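FOR RELEASE: February 2020

Revmont brings its home cooking nights to Tutside, and I couldn't be happier about it

I run Revmont, a very small cooking school, and our marketing budget doesn't stretch to somebody who writes these things properly. So you've got me. The short version is that we're opening a second location in Tutside, classes are on sale now, and the first season is all about cooking fish at home without getting in a flap.

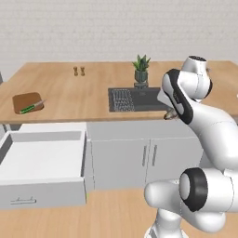
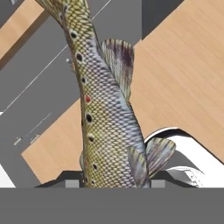 Kitchen counter with cutting board and knife (first picture); trout (second picture).

Now for the longer version, if you've got a cup of tea handy.

I started Revmont because I kept having the same chat with my neighbours. They'd tell me they loved fish, ordered it every time they went out, and never once made it in their own kitchen. They were scared of bones, or of the smell hanging about in the curtains, or of paying good money for something and turning it into rubber. I was the same for years! My mum cooked fish one way (floured, fried, lemon on the side) and I honestly thought that was the whole book.

So I began running a little evening class. We'd cook one dish, sit down together and eat it, and everyone went home with the recipe and a container of leftovers. It filled up, and then it filled up again, and by October we had 226 people on the waiting list for a room that was never meant for anything of the sort. A fair few of them were driving in from Tutside, which is a decent haul on a dark night. Opening over there seemed like the friendly thing to do.

The Tutside program has two courses to begin with. The first is called Whole Fish, No Fuss and it's for complete beginners. We cover choosing a fish at the shop, what to ask for at the counter, how to season it, and how to tell when it's done without poking it to bits. You'll bake one whole, and you'll cook fillets in a pan with the skin on, so you finally find out what crispy skin is supposed to taste like.

The second is Freshwater Favourites, and I'll admit it's the one I'm most excited about. It's mostly trout, because I think trout is the kindest fish a home cook can start with. It cooks quickly, it likes butter, it likes dill, it doesn't mind being forgotten for a minute while you deal with the potatoes. We'll do it baked with fennel, we'll do it in a foil parcel, and we'll make a cold trout spread for toast that I have been known to eat for breakfast standing up.

Each course runs for four evenings. You don't need to bring your own knives or a fancy apron, just shoes that cover your toes and something to tie your hair back with if you have a lot of it. Please tell us about allergies when you book. If you're allergic to fish then this probably isn't your season, but we're planning a winter vegetable course and I'd love to see you at that one.

We've had some lovely help getting here. Dehghan, the grocer on the main street, is looking after our herbs, lemons and vegetables, and has agreed to put together a bag of ingredients for anyone who wants to repeat the week's dish at home. Zonico is handling our bookings, so you can pick your evenings and change them online. That's a big step up from my old system, which was a notebook with a rubber band around it.

I get asked a lot whether the classes are serious. Well, we take the food seriously – everything else is pretty loose. There's no test at the end and you won't be told off for chopping parsley the wrong way. Plenty of people come by themselves and end up sharing a table with somebody they've waved at for years. Couples come too, and one or two have asked to be put at separate benches (we can do that, just tick the box).

Bookings for both courses are open through the Revmont page on Zonico. Gift vouchers are there as well, and they can be used at either location. If you'd rather talk to a person, ring the school in the afternoon and you'll most likely get me, possibly with flour on the phone.

Media are welcome to sit in on a class and stay for dinner. Let us know ahead of time so we can buy enough fish.

About Revmont
Revmont is a small cooking school offering evening classes in everyday home cooking for adults. Its classes are held at the original school and, from this season, in Tutside.

Media contact: the Revmont office, afternoons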